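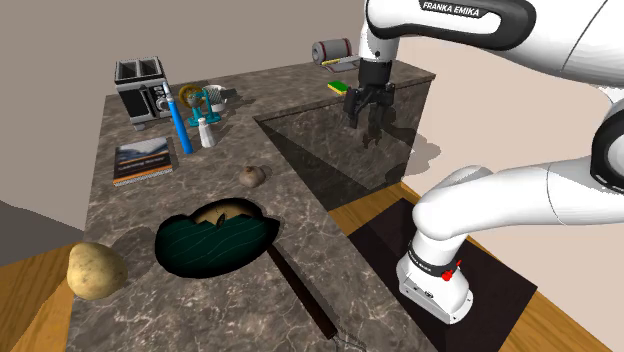
**Samina Baloch** | Produce storage | October

# Huvero Pluto produce storage cabinet: review

The Pluto is a passive storage cabinet for vegetables that do better outside the refrigerator: potatoes, onions, winter squash, garlic. It has no compressor and no fan. The electrical parts are one humidity sensor, a small display and a battery tray. Everything else is airflow, insulation and drawer design, so that's where most of this review goes.

I buy through a growers' co-op in Lendudcombe, where fall produce is delivered in larger lots than a household normally wants. Storage is a practical problem for me from October until spring. I tested the Pluto over 17 weeks with stock from that co-op, mostly unwashed and with no sprout inhibitor used on it. Supermarket potatoes that have been treated will probably last longer in the Pluto than mine did, as they will in anything else.

## Construction

The body is double-walled with a gap between the skins. There are four drawers. The top two are slatted on three sides and meant for onions and garlic. The lower two have solid sides, a perforated floor and a light seal along the front edge. Each drawer slides on metal runners with a soft stop, and the stop is firm enough that a loaded drawer doesn't roll back into your shin.

Air enters through a grille at the base and leaves through a slot at the back of the top panel. A sliding plate on the grille has 11 positions. The manual explains the two end positions and leaves the others to the owner. I ended up using three of them.

The back slot needs clearance from the wall. Huvero supplies two spacers for this, and they should have been fixed at the factory. They are loose in the accessories bag, they look like packing material, and I came close to throwing them away.

Assembly took me most of an evening. The runners go in before the rear panel, which the drawings show clearly, and after the feet, which they don't.

## Humidity

Potatoes want damp air and onions want dry air, and any single cabinet that claims to hold both has to separate them somehow. The Pluto does this with a horizontal divider between the second and third drawers. Air from the lower section passes behind the upper drawers through a closed channel, so moist air from the potatoes shouldn't reach the onions.

For the most part this works. I placed a separate meter in each section and compared them with the cabinet's display. The upper section stayed clearly drier than the lower one for the whole test. The difference narrowed on wet days and narrowed again when I overfilled the third drawer and blocked the opening to the channel. There is no fill line in the drawers. There should be one.

The display reads the lower section only. It tracked my meter well when the drawers stayed shut. After a drawer had been opened it was slow to recover, and readings in the hour after loading aren't worth writing down.

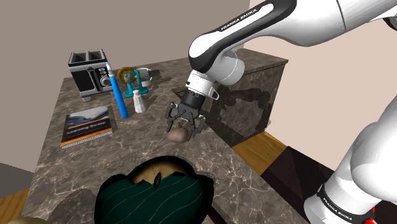
*Small brown sack, tied at the top, on a marble counter.*

## Results by crop

**Potatoes.** A firm, waxy variety kept in good condition to the end of the test with a few short sprouts on the smallest tubers. A floury variety began sprouting earlier and was soft in places when I used the last of it. No greening in either, so the light seal is doing its job. I'd still load the cabinet in the dark half of the kitchen if you have a choice.

**Onions.** Very good. Skins stayed crisp and I lost only a few, all from one lot with thick necks that hadn't been cured long enough. No cabinet will fix that.

**Garlic.** Good, with one note. The slats in the top drawer are spaced for onions, and loose cloves fall through into the drawer below. Keep the heads whole or put down a piece of mesh.

**Winter squash.** Butternut fits lying down if the neck is short. Larger squash don't fit at all. The drawers are too shallow, and you can't remove one to gain height because the runners are part of the frame.

**Carrots and beets.** Huvero lists both as suitable. I disagree. They went limp in the lower section even with the grille nearly shut. Carrots packed in damp sand in a bucket, from the same delivery, were still hard when the ones in the Pluto had gone to the soup pot. If you mostly store roots with thin skins, buy the bucket.

## Load and stability

Huvero rates each drawer by weight, and I stayed below the rating. The runners carried full loads of potatoes without sagging. With both lower drawers pulled out together the cabinet tips forward slightly. A wall bracket is included, and it should be used in any house with children.

I also checked the drawer floors with a kitchen scale and a dish, weighing the soil that fell through. The perforations are large enough to pass dry dirt into a catch tray at the bottom. The tray slides out from the side, and this is a problem if the cabinet stands between two other units, because 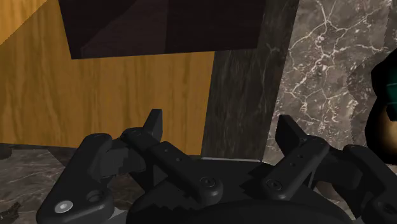 then it can't be emptied without moving the whole thing. I pulled mine forward each time. A front-loading tray would have cost nothing in storage space, and the base has room for one.

Cleaning is otherwise simple. The drawers lift off the runners for washing and dry quickly. The closed channel can't be reached by hand. I used a bottle brush from above – it reaches most of the way down.

## Compared with the Ghauri rack

Nusrat Ghumman, who runs the packing shed at the co-op, uses a Ghauri open rack at home and let me borrow it for part of the test. It is a plain frame with wire baskets and a cotton cover. For onions I found no difference worth paying for. For potatoes the Pluto was clearly better, and the Ghauri cover let in enough light to green the top layer. The Ghauri takes large squash easily and weighs very little.

Her view is that a cool closet beats both of them. Mine isn't cool enough.

## Parts and warranty

The frame is covered until 2036. The sensor and display are covered for two years. Spare drawers are sold singly, but runners only in pairs. I ordered one catch tray as a test of the parts service and it came in good time, correctly labeled, without the small rubber stop that keeps it from sliding out. The stop is a separate part.

The battery tray takes ordinary rechargeable cells. Mine are rated at 2000 mAh and haven't needed charging during the test.

## Verdict

Recommended for households that buy potatoes and onions in quantity and have no cellar or cool closet. Not recommended for carrots, beets or large squash. Measure for side access to the tray before ordering, and fit the rear spacers first.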